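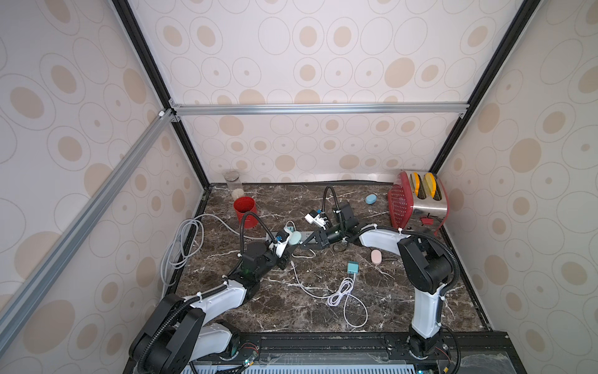
The two-arm kitchen counter at Skirncombe, with a power strip between the grippers.

Call for participants: gripper comparison study

We're looking for 30 patient, curious people to come and drive our robot arms for an afternoon! You'll steer the pair through fiddly household jobs with chargers, plugs and cables, first with the Grinar fingers and then with the Tuhiwai set, and tell us which felt better in your hands – and please don't be polite about it.
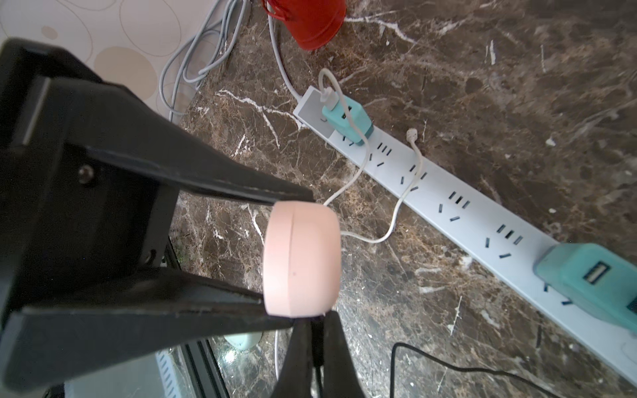

Wrist camera view: a small pink object held in the gripper's jaws.

No experience needed, though you should be comfortable standing for a while and watching a screen. Sessions last 4 hours with plenty of breaks, tea and (usually) cake, and we'll gladly cover your bus or train fare. The arms run on our Ginix controller, and we'll teach you everything you need when you arrive.

To sign up, write to Ifeoma Adeleke at the Skirncombe front desk by 5/27/26.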